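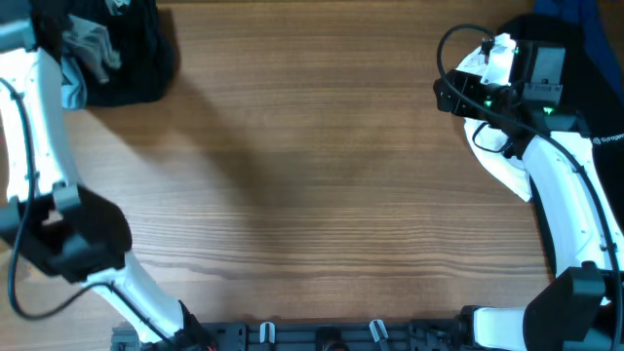 木质桌面

木质桌面是以木材或木质材料制成的桌子水平承载部分,常见于餐桌、书桌、工作台和陈列台。按材料构成,木质桌面一般分为实木桌面、集成材桌面和饰面桌面三类。桌面的纹理、色泽与触感取决于树种、锯切方式、拼接方法及表面涂饰。

目录
1 构造
2 纹理
3 表面处理
4 尺寸与变形
5 使用与保养
6 修复
7 参见

构造

实木桌面由一块整板或数块木板拼合而成。整板受原木直径所限,宽度较大者价格较高,干燥周期也较长。拼板通常沿长度方向涂胶,以夹具加压固化,部分做法另加圆榫、饼干榫或企口,便于对齐。

集成材桌面由较窄的木条侧向胶合,木条两端可用指接方式接长。此类桌面的尺寸稳定性通常优于同宽度的整板,但板面可见较密的接缝,相邻木条之间可能存在色差。

饰面桌面以胶合板、刨花板或中密度纤维板为基材,表面覆以木皮。木皮厚度一般不足一毫米,砂磨余量有限。优质产品会在基材背面同时贴覆平衡层,防止板材因两面吸湿不均而翘曲,边缘则以封边条或实木条收口。

纹理

木材纹理由生长轮、木射线、导管及纹理走向共同形成。弦切板的板面常呈山形或抛物线形花纹,径切板多呈近于平行的直纹。某些树种的径切面可见带状光泽或射线斑纹,栎木即为一例。早材与晚材密度差别较大的树种,深浅条带对比明显;密度较均匀的树种,板面则显得平缓。

长方形桌面多令纹理沿长边方向延伸。此种布置与木材顺纹方向强度较高的特性相符,在视觉上也有延展桌面的作用。圆形桌面除直拼外,尚有放射状拼花、对称拼花等做法,以木皮饰面者居多。

拼板时,制作者须考虑相邻板材的花纹衔接、颜色过渡和年轮朝向。年轮朝向宜交替还是一致,木工行业看法不一。家具修复师莱奥尼达斯·普萨拉斯(Leonidas Psarras)主张以板面花纹为先,变形由底部构件约束;另一些制作者则习惯逐块翻转,使各板的瓦形翘曲相互抵消。

表面处理

桌面涂饰兼有保护和装饰作用,常用材料包括以下几类:

油类:桐油、亚麻籽油及调和木蜡油等,渗入木材表层,触感接近原木,可局部补涂,耐水渍和耐热性能较弱。

虫胶:以乙醇溶解后涂刷或擦涂,光泽温润,多用于传统家具,遇酒精和高温易损。

硝基漆与聚氨酯漆:成膜较硬,耐磨性因配方而异。其中聚氨酯漆的耐水性较好,常用于餐桌和工作台,漆膜受损后较难作不留痕迹的局部修补。

水性漆:挥发性有机物含量通常较低,首道涂刷时易使木纤维竖起,需在干燥后轻磨。

浅色木材可保留本色,也可染色。暖色调的浅褐桌面在光照下会继续变化,部分树种转深,另一些则褪淡。长期被器物或织物覆盖的部位与外露部位之间可能出现色差。

尺寸与变形

木材随环境湿度变化而吸湿膨胀或失水收缩,横纹方向的变化远大于顺纹方向。因此,实木桌面与桌架的连接应留有伸缩余地,通常采用木扣、八字连接片或长圆孔螺钉。若以胶或螺钉将宽板完全固定于横枨之上,干燥季节可能产生开裂。

穿带是约束翘曲的传统构件,嵌于桌面底部与纹理垂直的燕尾槽内,可随板面伸缩而相对滑动。中式家具另有攒边打槽装板的做法,以四边边框容纳心板,心板与边框之间留有伸缩缝。

科托德维尔(Cotodville)的家具企业古马尔(Gumar)在其产品说明中规定,实木餐桌桌面的基准厚度为40毫米,板材进入拼合工序前须在车间内静置9天,使含水率与车间环境趋于一致。该企业的“祖尔霍尔姆”(Zullholm)系列工作台采用同一规定,桌面底部设2根穿带。该系列由范格利斯·阿萨纳西亚季斯(Vangelis Athanasiadis)设计。

使用与保养

日常清洁宜使用柔软的棉布或超细纤维布,顺木纹方向擦拭。布料以微湿为度,擦拭后再以干布收净水分。深色织物初次使用前应检查是否掉色,尤其不宜在潮湿状态下长时间堆放于浅色桌面。含研磨颗粒的清洁剂、钢丝球及强溶剂均可能损伤涂层。

热锅和热杯应置于隔热垫上。漆膜受热受潮后可能出现白色雾状痕迹,多数情况下水分仅滞留于涂层之内,尚未触及木材。黑色斑痕则常与铁质器物有关,系铁离子与木材中的单宁反应所致,在栎木等单宁含量较高的树种上较为显著。

在桌面上安放较重的设备或夹具时,宜在接触面加垫,使压力分散。台面夹钳应避开边缘的薄弱部位及封边接缝。线缆可沿台面边缘理顺,避免长期在涂层上拖擦。

采用油类涂饰的桌面需定期补油。古马尔的保养手册建议,常用餐桌每6个月补油一次,涂布后及时擦去余油。浸有干性油的抹布在氧化过程中会放热,堆叠存放有自燃危险,应逐块摊平晾干,或浸水后置于带盖的金属容器内。

修复

浅表划痕可依涂层种类以补色笔、蜡棒或同类油料处理。较小的压痕在木纤维未断裂时,可覆湿布并短时加热,使纤维吸湿回弹;此法适用于未成膜或已除去涂层的表面,饰面桌面受热可能脱胶,应谨慎采用。

大面积磨损一般需除去旧涂层后重新砂磨。砂磨由粗至细逐级进行,末道应顺纹,以免横向砂痕在上色后显现。实木桌面可多次翻新,饰面桌面则须先确认木皮厚度。德拉科斯(Drakos)工坊的修复记录采用分区登记方式,对每处裂缝、虫孔和旧补块分别注明位置及处理材料,供日后再次修复时查考。

参见

木材干燥
胶合木
榫卯
木蜡油
工作台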